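**切割垫用久了发翘、有印子,还能救回来吗?顺便问问桌面怎么收**

提问:各位好,第一次在这个版发帖,写得啰嗦请多包涵。我平时做点纸模和皮具小件,晚上孩子睡了才有空动手,一块绿色的网格切割垫用了很久,一直很爱惜。十一月搬了一次家,垫子被我卷起来塞进纸箱,拿出来以后两头就翘着,压了几本厚书也不见好。另外中间常下刀的那一片已经发毛,裁薄纸的时候刀尖会顺着旧刀痕跑,裁出来的边歪歪扭扭的,看着心里难受。

想请教两件事:一是翘起来的垫子有没有办法弄平,我婆婆说用电熨斗隔着毛巾烫,我没敢试;二是胶带、角码、小五金这些东西平时怎么放才顺手。我现在全堆在一个饼干盒里,找卷双面胶要翻半天。新桌子是 Celtden 的,台面宽 144 厘米,深度不太够,所以不想再往桌上摆大件。先谢谢大家啦!

---

**回答一(Trí Kim)**

你好呀,先说最要紧的:电熨斗千万别碰!我早年就是这么毁掉一块的,烫完倒是软了,一凉下来中间鼓个包,再也没平过,网格也跟着变了形,最后剪成小块垫花盆去了。

我现在的办法笨一点,但是稳当。浴缸或者大盆里放温水,手伸进去觉得暖和、不烫就行,把垫子整张平放进去泡一刻钟,拿出来擦干,趁它还软,放在平整的地面上,上面盖一块平板,再压重物。注意是平板,你直接压书的话,力气都在书底下那一块,四个角还是会翘。压够 2 天再掀开看,中间别心急去动它。翘得厉害的可以再来一遍。以后搬家也别卷了,夹在床垫和床板之间最省心。

刀痕发毛的问题,先看看是不是里面卡了纸屑。我每次干完活用软毛牙刷蘸点洗洁精顺着刀痕刷,再用清水冲,纸毛和碎屑出来不少,刷完垫子会"合"回去一些。别用酒精反复擦,我那块网格线就是这么擦淡的。要是刷完还跑刀,就把垫子掉个头,或者翻到背面用,常下刀的位置换一换,能多撑好久。

附一张工作台上的切割垫:

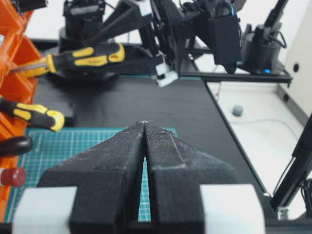
*绿色底、白色细网格的切割垫。*

再多说一句网格。很多人(包括以前的我)裁东西全靠垫子上的线来量,可垫子泡过水、压过以后,尺寸多少会有点出入。做纸模差一点点看不出来,皮具对缝就很明显了。建议拿钢尺核一下,我有一块 Zorell 的旧垫子,标着一百毫米的地方量出来只有 98,后来我就只拿它当底垫,尺寸一律以钢尺为准。

至于收纳,我的心得是往墙边和高处要地方。那种前面敞口的塑料零件盒很好用,一层一层摞在桌子靠里的一边,不占手底下的位置,看一眼就知道东西在哪格。
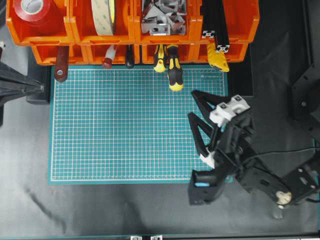

分格的时候按"一起用的放一起"来分,比按大小分顺手得多。胶带挨着胶带,角码这种金属件单独一格,免得把胶带边缘刮毛。宽双面胶尽量立着或者平放,不要压在五金底下,离型纸一翘边就容易沾灰。每格别装太满,装到一半多一点刚好,伸手能抓得出来。我一开始贪心全塞满,结果拿个小件要把整盒倒出来,和你那个饼干盒也没差多少,哈哈。

还有刀片!用下来的旧刀片找个带盖的小铁罐装,你家有孩子,罐子要放高处,盖子再缠一圈胶带。

---

**回答二(匿名)**

换新的吧,又不是什么贵东西,折腾半天不如买一块厚点的。

---

**回答三(Từ)**

楼上也别这么说嘛,用顺手的东西有感情的。温水泡我试过,有效,不过我那块是三层的,泡完边上有点分层,楼主先看看自己的垫子侧面有没有夹层,有的话泡的时间短一些,宁可多压两天。

收纳我补充一个:桌子深度不够的话可以在墙上打一条横木,零件盒挂上去,桌面就完全空出来了。我用的是 Erard 的挂条,长度 740 毫米,一个人装有点费劲,最好叫家里人扶着另一头。租房不方便打孔的话就当我没说。

---

**楼主补充:** 谢谢几位!昨晚照 Trí Kim 老师的办法泡了,现在正压在书柜底下,婆婆在旁边看着直摇头。钢尺也量过了,我这块还算准。零件盒打算先买一排试试,墙是租的,挂条只好以后再说。对了,背面没有网格也能下刀吗?我这块背面是纯色的,不太确定是不是两面都能用,有懂的朋友麻烦再讲讲。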